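Namstead Building Newsletter: Shared Kitchens and Storage

Dishwashers: hard water settings and the Ostrowski units

The water softeners on the second and third floors were serviced in March. Supply hardness at the kitchen taps now reads 60 ppm, down from 300 ppm at the main. The Ostrowski dishwashers were still set for unsoftened water and were using far more regeneration salt than they needed. All units have been reset to level 1.

Cloudy film on cups and plates has two common causes. Mineral film dissolves in white vinegar. Etching does not, and is permanent. Wipe a small area with vinegar, wait a minute, and rinse. If the area clears, run the empty machine once with descaler. If it stays cloudy, use less detergent and a shorter cycle.
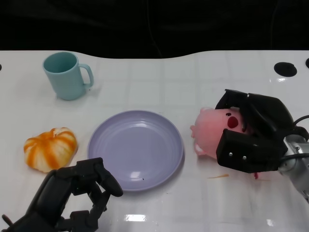 Temperature and detergent

Main wash temperature on the standard program is 50 °C. The intensive program runs at 80 °C and should be kept for glass and stainless steel. Plastic cups and plates go on the top rack, standard program only, away from the heating element. Repeated intensive cycles will dull a colored finish and may warp thin rims.

Rusance powder is stocked under each sink. One level scoop is enough at the new hardness. Zirkel tablets are being phased out; they are dosed for hard water and leave residue in soft. Remaining boxes can be used on the first floor, where the supply is not softened.

Filters should be lifted out and rinsed every Friday. Turn the cylinder counterclockwise, pull straight up, and check the fine mesh for labels and seeds. Make sure it locks on reassembly. An unlocked filter lets debris into the circulation pump. 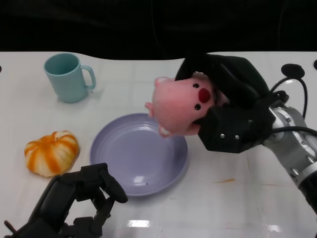

Valter Halvorsen writes that the third floor machine still leaves grit on the top rack after a filter rinse, and asks whether the spray arm could be at fault. It could. Unscrew the upper arm, shake it under running water, and clear the jets with a wooden toothpick. Metal pins widen the holes and change the spray pattern.

Rinse aid is now at setting 2 on every floor. Streaks mean it is too high, spots mean it is too low. Change it one step at a time and write the new value on the card inside the door.

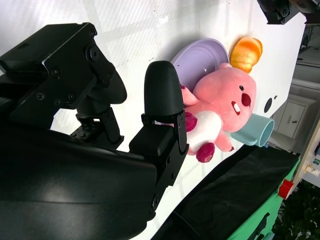

Page last changed: June 12, 2019

Salt is to be added only immediately before a wash cycle, so that spilled grains are flushed out and do not sit on the steel. Fill to the neck, wipe the thread, and close the cap firmly. The salt light may stay on for several cycles after filling.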